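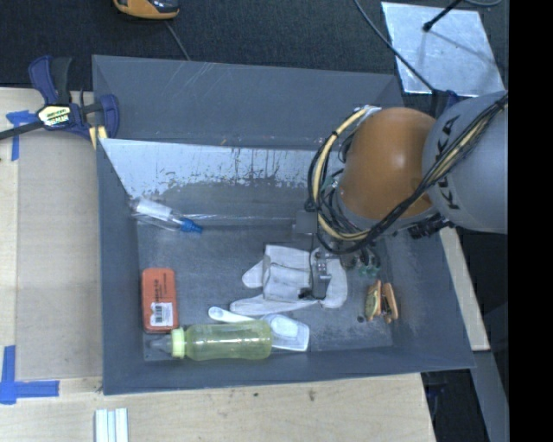 A student in the previous section asked in writing whether a witness who changes an account between the first interview and the second must be treated as unreliable. The course position is no. Differences between statements are recorded, dated and put to the witness at the next opportunity.

Unit 2: First Response and Scene Control

Required reading: the Gerkton case file, pages 14 to 90. Read the dispatch log before the officers' reports.

The Gerkton file concerns a stabbing at a transit office on Plukgate Street. The suspect left on foot before patrol units arrived. Students should note the following points.

The outer cordon was set after medical crews had entered. The entry log therefore begins late, and the names of the first crew were added from memory.

Two entrances were in use. Only the one facing Plukgate Street was guarded.

The public appeal drew 1,209 calls. Calls were sorted by time received, and a sighting near the Xaba parking garage was not reviewed until the next morning.

Written assignment: prepare a revised cordon plan using the site map in the file. State who controls each entry point and where the log is kept. Plans are due 4/30/26. Late work is accepted only with the approval of the department office.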